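Rendell Three-Drawer Medicine Cabinet: Two Months On

I bought the Rendell in April, after the shoebox we had been calling a first aid kit gave up at the corners. It cost 121 dollars and came in a flat carton with 17 screws, a hex key and a sheet of instructions drawn by someone who had evidently been told about the cabinet over the phone.

Assembly

Allow an evening. The back panel slides into a groove that is a hair too narrow for it, and the manual's advice is to "press with confidence." I pressed with a mallet. My sister-in-law, Juwita Teoh, held the sides and kept her opinions to herself until drawer two went in upside down.

What fits

More than you'd think from the outside. The top drawer takes bandages and thermometers, and the middle one is the right height for small boxes stood on end, so you can read the fronts without digging. Ours is mostly creams for hands and feet, for the kind of skin that cracks every winter and complains until May.
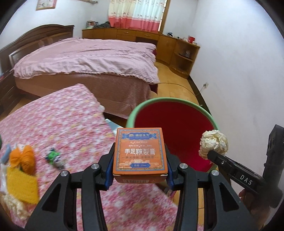 The lock

There is a child lock. It has so far defeated me twice and my nephew, who is four, not at all. Flundodley sells a replacement latch that fits the same holes, and I'd put it in the basket along with the cabinet.

Verdict

The Haston is better made, but at 277 dollars it ought to be. For a hallway wall and a family that owns too much ointment, the Rendell does fine. Just measure the door swing first - mine now opens neatly into the light switch.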